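Kastier Workshop Series
Session 4 handout: Showing the task by hand
Notes by Wulan Hartono

Last time we drove the Strand arm from the other side of the room with the leader handles, and most of you found out how tiring it is to pick up a cup when you can't feel the cup. Please don't be discouraged by that. Everyone's first hour of teleoperation looks like someone trying to eat soup in mittens, and the second hour really is better. This week we put the leader handles away and do the showing ourselves, with the gripper in our own hands, and I think you'll enjoy it.

1. Two ways of showing

In remote control, the robot does the task while you steer it. Every motion you record is one the arm has already made, so you never have to ask whether it can reach. The price is speed, and a certain stiffness — people stop and start, they overshoot, they back up and try again, and all of that goes into the recording along with the good parts.

With a hand-held gripper you carry the tool through the task yourself. The camera rides along on it and sees the table from the tool's point of view, and the path of the tool is worked out afterward. You move at something close to your natural pace. The catch is that your wrist and elbow will happily do things the arm can't, and you won't find out until the replay check complains. So keep the turns gentle, and when you catch yourself reaching around behind an object, put it down and think about which side the arm would come from.

2. What we are collecting

The task is a short one: close on an object, lift it, move it to a new place on the table, let go, and back away. Each pair records 10 demonstrations before lunch. Added to what the earlier groups left us, that gives over 800 for training, plus 56 that we keep aside for testing and don't touch. (I mean it about not touching them! Last November one of them wandered into the training folder and it took me an evening to find out why our scores were so lovely.)

Aim to finish each demonstration in under 60 seconds. If you need longer, you are probably being too careful, and a hesitant demonstration teaches hesitation. I would much sooner have a brisk one with a slightly crooked placement.

3. Before you press record

Start with the jaws open and both fingertips in view. Hold still for a slow breath, so that the tracking has something steady to begin from, and then go. Vary where you start from. Come in from the left, from the right, a bit high, a bit low. If every recording begins from the same spot, the policy learns that spot very well and is lost anywhere else, which you'll see for yourselves when we run the Trirnus examples.

Look at the pads every time you pick the tool up. They are soft, they take a beating, and a pad that has shifted changes how an object sits between the fingers.

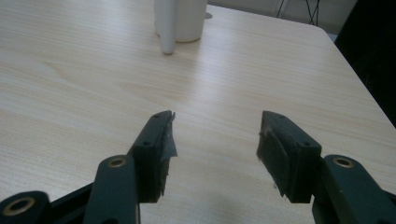
Wulan, I did the hand-held session with the last group and I'd add one thing about the letting go. We all opened the jaws and whisked the tool away in the same instant, and on the arm it kept knocking things over. Open, wait a beat, then back off. It feels silly the first few times but our replays got much cleaner. — Ledside group

I have left that in as it came to me, and I agree with every word of it. Put a small pause at the closing end too, before you lift. On the left pad the tape is peeling near the tip, and both pads are frayed along the edges, so make a note of the pads' condition on your sheet before your first recording and again if anything comes loose.

4. When a demonstration goes wrong

If you drop the object, stop the recording, mark it "dropped" and start a fresh one. Don't delete it. A miss that you recover from smoothly is a different matter, and I'd like you to keep going, because a robot that has seen a few recoveries copes far better with its own mistakes. Write "recovered" beside those.

5. For next time

Replay two of your own demonstrations on the Strand arm at half speed, one you were proud of and one you weren't, and bring a paragraph on where the arm's path differed from what you remember doing. Sketches are welcome, however wobbly.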